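4.2 Sorting of mixed electronic scrap

Claims that bench sorting improves recovery deserve some caution. Tindall and Crabtree report gains at Morgate, but from 513 items and only two sorters, with no control.
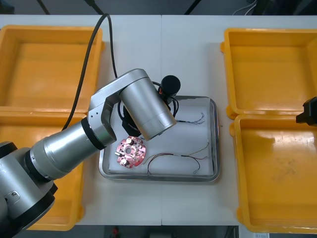 Figure 2. Sorting bench: yellow bins either side of a paper-lined steel tray with a red circuit board and wire.

Whether more bins mean cleaner fractions remains unproven. Boards still carrying capacitors are the awkward case.
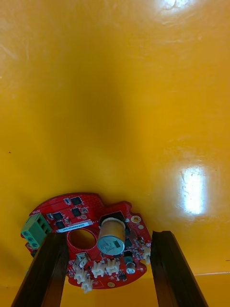
Materials Recovery Group, Ivska

We doubt that bin colour matters at all.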